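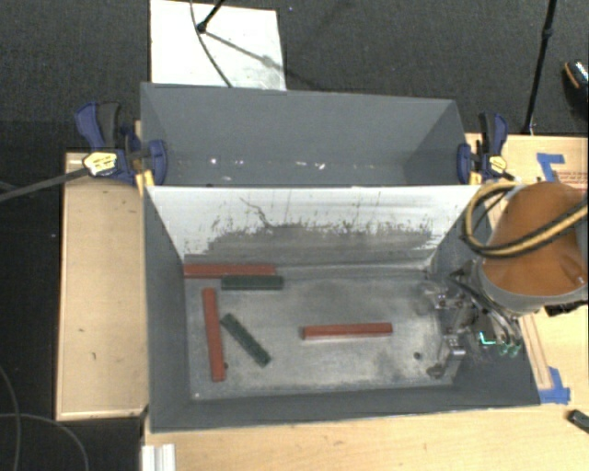

July, a little past 5 in the morning

I woke up too early again and went down to the workroom in my socks, meaning only to fetch my glasses, and of course I stayed until the coffee upstairs had gone cold. The big gray bin was where I left it last night, the back half still empty and the front half with the blocks in it, red and green, lying every which way. I do love the red ones. I know a block is a block, but there is something so cheerful about that red against all the worn gray metal, like berries in a bucket.

The white divider is looking its age. The top part is still mostly clean, but lower down it is one great scuffed patch with scratches running up out of it, and there is that crooked dark line wandering down from the left that I can't decide about. A crack, or just a mark? I ran my thumbnail along it and was none the wiser. I wrote to Gadlow to ask what a new panel would cost and they quoted me 100 dollars, which seems a lot for something that only has to stand there and keep two halves apart. I will try a sponge and baking soda first. The stains on the floor of the front half I have made my peace with.

The plan was to move all the blocks over to the back compartment and give the front a good scrub – I even filled the bucket – but then I sat down on the carpet and started thinking about Gukari instead, and the old shop there, and how we used to sort offcuts into coffee cans by color on rainy afternoons. I must have been down there twenty minutes before my knees complained.

Later I want to look for the rest of the set. The Dramani order was meant to have 20 pieces in it, and I have a feeling some are still in the hall closet under the winter blankets. I should sweep the carpet behind the bin too, while I have the vacuum out. And eat some breakfast, and call about the gutter before the rain comes back.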